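Fruit on the Shared Table: Setting Out, Separating, and Clearing
Speaker notes
Speaker: Leif Magnusson, Workplace Services, Fonorance
Delivered to site coordinators, 25 Jan 2026
Running time: 30 minutes, including questions

Opening

Thank the coordinators from Bråten and Drasura for making the trip. Mention that the slides will be placed in the shared folder after the session.

Remind the audience of the background. The fruit service began in October at the Bråten site and now covers every floor there. We purchased 4000 pieces of fruit in the first quarter of the service, and more than 3000 were taken and eaten. The remainder was discarded. The purpose of this talk is to address the remainder.

State plainly that the supplier is not the main concern. Bisine delivers on schedule, and the condition of the fruit on arrival has been satisfactory. Most of the loss occurs on the table, after the fruit has been set out.

Section 1. The containers

The standard setting has three parts: a basket, a tray, and a bowl. Sites may choose their own colors and materials, provided that the three parts are easy to tell apart and easy to clean.

The basket holds the fruit that people take whole and eat by hand. Apples and bananas belong here. A shallow basket is preferred to a deep one. In a deep basket the lower pieces are forgotten, and they carry the weight of everything above them.

The bowl holds green fruit that most people will cut before using, such as limes and avocados. A smooth bowl can be washed at the sink and dried in a minute. It should be large enough that a hand can reach in and lift the fruit without pushing it against the side.

The tray is kept clear when the table is set. It is used for fruit that has been taken out for checking, and later in the day for cut pieces. Coordinators often ask whether the tray may be used for extra fruit on busy days. The answer is no. Put the extra fruit in the refrigerator or storeroom, as appropriate, and refill the basket at noon.

Pause for questions on containers. Then show the four slides without comment for a moment before continuing.
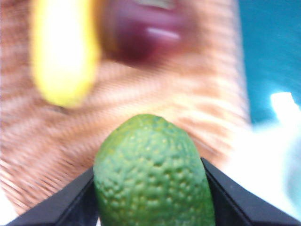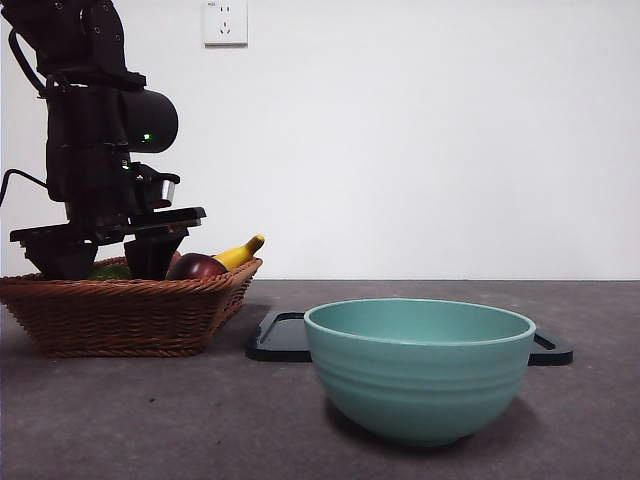
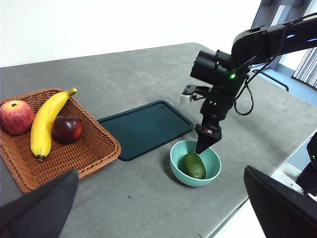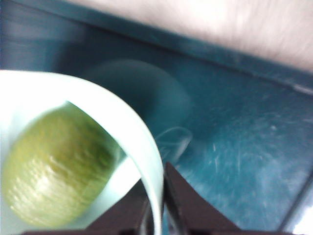 Slides 4 to 7. Fruit at the table setting. Slide 5 has the woven basket; slide 6 has the basket, tray, and bowl together; slide 7 has the bowl at close range.

Section 2. Reading the fruit

Return to slide 4. Ask the audience to look at the skin, in particular the change from yellowish green to a deeper green. Color on its own does not settle whether a piece should stay out. The person checking should also feel for soft spots and look at the stem end.

On slide 6, point to the banana lying between the two apples. Apples and bananas may share a basket for the length of a working day. They should not be left together over a weekend. Ripening fruit gives off ethylene gas, and bananas in particular will move along quickly in such company.

Stay on slide 6 and point to the avocado in its bowl. A firm avocado may remain at room temperature. Once it yields to light pressure it should be offered that day or moved to the refrigerator. Please ask staff to press with the palm. Fingertips leave bruises that show up only when the fruit is cut.

Section 3. The daily routine

Morning. Wipe the table and let it dry. Place the containers first and the fruit second. Lay bananas across the basket with some space at the sides, and do not stack apples on top of them.

Noon. Check the basket and the bowl. Move doubtful pieces to the tray and decide on each one before leaving the table. A piece that is sound but very ripe may be cut up and offered at once.

End of day. Empty all three containers. Shake crumbs and leaf scraps out of the basket and brush the weave with a dry brush. Woven baskets should not be soaked. Wash the bowl and the tray with dish soap.

Allow 2 minutes here for Drasura to raise the matter of their smaller tables. If space is short, the tray may be stored on a shelf nearby and brought out for the noon check.

Section 4. Record keeping

Each site will complete the discard sheet at the end of the day. Enter the type of fruit and the reason for discarding it: bruised, overripe, cut and not eaten, or other. Please do not leave the reason blank. Sheets go to Workplace Services with the weekly supply order.

Questions

Likely topics: citrus for the tea station, replacement baskets, and who orders dish soap. Orders for soap remain with the site. Requests for baskets should be sent to me by email with the table measurements.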